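Trillidar Grasp Planner
Perception and planning software for wrist camera grippers
by Droron

Trillidar is the software between your camera and your gripper. It takes the wide-angle image from the wrist, finds the objects that can be picked, and gives back a ranked list of grasps. You can run it on a robot arm, or use it offline to label recordings from a hand-held gripper.

Clear plastic is difficult for many depth sensors. For this reason Trillidar does not need depth. The model works from the color image only, and it looks for caps, labels and liquid levels to decide where a bottle begins and ends.
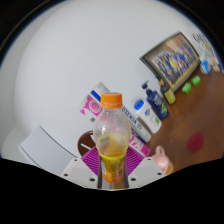

The planner checks up to 300 grasp candidates per image and removes those which would touch a neighbor object. Finger width and pad shape are set in one text file – no new training is necessary when you change the pads.

What is included
Planner and lens calibration tool
Log viewer with replay
Driver for the Farkon controller
20 sample recordings

Update rate: 59 planning cycles per second
Maximum objects in one session: 2,000
License: per workstation, Woo plug-in sold separately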